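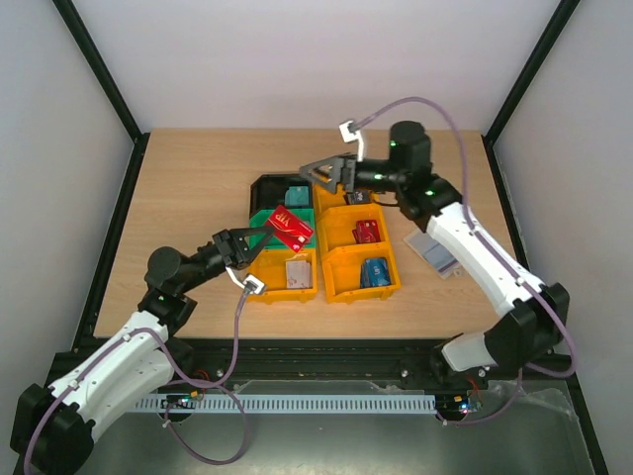 Notice of a sorting fault on the two-arm cell

2023-07-15
Posted by Teresa Foley
24 comments | 40 shares

This entry records a fault on the two-arm sorting cell at Horgan. No person was injured, and no claim has been made against any supplier. I write in my own capacity, with the agreement of Declan Mac Mathúna, who supervises the cell.

The fault occurred during a long unattended run. The arms had completed 834 transfers when the right arm stopped answering position commands but kept its motors powered. The left arm continued with its own list. It entered the space above the rear bins, which the right arm had not cleared, and the two wrists touched at low speed. The software did not register the contact. Oisín Fitzgerald pressed the stop button.

The log showed that the right arm had gone on reporting its last known position as current. The zone check accepted that value and treated the shared space as free. Radosław Wysocka repeated the fault on the bench by pulling the data line during a move.

The two grippers share the space over the rear bins on many transfers, and the margin between them there is small.

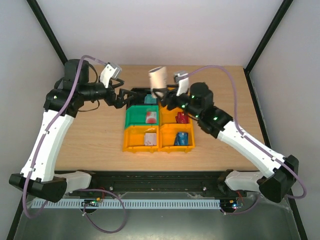
Changes now in force

Any position report older than the set limit stops both arms. Entry to the shared space requires a fresh report from each side. Unattended runs are suspended until August, when Malachy Mac Carthaigh will review the revised check.

The right wrist bracket was found bent and has been replaced. The data line connector is still under examination, and its results will be posted separately.

3 related posts | Share this post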